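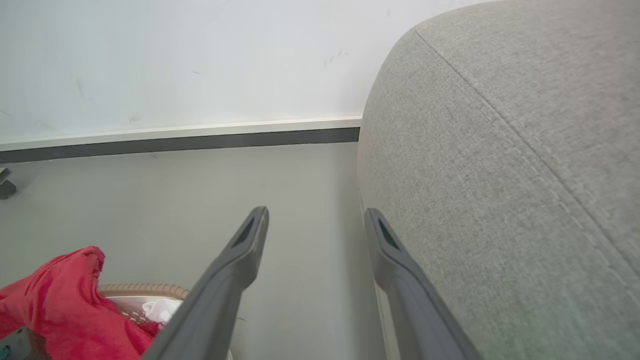

Ticket 1570: Arm stops dead next to the gray upholstered thing
Opened by: Maja Sobczak
Assigned to: Joaquín Quezada
Site: Plostport showroom
Priority: High (was Low until somebody read the calendar)
Status: Closed, reluctantly

Sobczak, 8:52
Open day is today, September 9, 2019, doors at 1:00. The laundry pickup demo ran fine all last week. This morning the arm goes out over the basket, opens the gripper, swings right and parks itself beside the upholstery like it wants to be introduced. No error on the panel. Green light the whole time, very cheerful.

Quezada, 9:05
Which demo build?

Sobczak, 9:07
The one on the cart. The label says "FINAL use this one." There is a second label under it that says the same thing.

Quezada, 9:20
Pulled the log. The planner thinks it's obeying. Grasp target is coming in 47 cm to the right of the basket, so it goes there, opens up, looks at the floor and waits for laundry to happen. Please don't move the basket to meet it.

Sobczak, 9:22
I had already moved the basket to meet it. Moving it back.

Quezada, 9:41
Things tried so far:
Restarted the arm controller. No change.
Restarted the vision process. No change, but it took six minutes to come back and I got to enjoy each of them.
Swapped the red cloth for the blue one. Same offset. Put the red one back.
Ran the pick with speed at 100 percent by accident. Same offset, sooner. Limit is back on.

Espinoza, 10:02
Chiming in from the front desk. The Ukau visitors are on the early train and will be here at 11:30. I told them they could watch setup. I did not know what setup would consist of.

Quezada, 10:04
It consists of this.

Quezada, 10:31
Found something. The room layout file was edited Friday at 5:48 pm. The floor origin was shifted and the reason given is "looks better." Ximena, is this you?

Iturra, 10:39
Yes. I turned the furniture so people at the back could see the basket, and the map on the big screen was off center, so I dragged the map. I thought it was only the picture of the map.

Quezada, 10:40
It's the map.

Iturra, 10:41
Understood. Sorry.

Quezada, 10:58
Restored Thursday's layout file, then re-measured for the new furniture position so we keep Ximena's sight lines. Keep-out zone around the upholstery redrawn with more room on the basket side. Running ten picks with the cloth dropped differently each time.

Quezada, 11:24
Nine out of ten. The miss was a fold it pinched too close to the edge and dropped on the way up. I can live with that, and the audience tends to like one.

Espinoza, 11:33
Ukau people are in the room. One of them has asked if it does socks.

Quezada, 11:34
Please tell them November.

Sobczak, 4:50
Post-event notes. Demo ran from 1:00 to 4:30 with two stops, both from a child leaning on the barrier - the barrier did its job. Gunnel Moen gave the talk and told the crowd this morning's trouble was "a calibration exercise," so if anyone asks, we did one of those.

Follow-up:
1. Lock the layout file before events (Quezada)
2. Make dragging the map ask for confirmation first (Iturra volunteered)
3. Peel at least one of the FINAL labels off the cart (Sobczak)

Quezada, 5:06
Item 1 done. Closing.

Sobczak, 5:15
Reopened. There was a third label.

Quezada, 5:16
Closed.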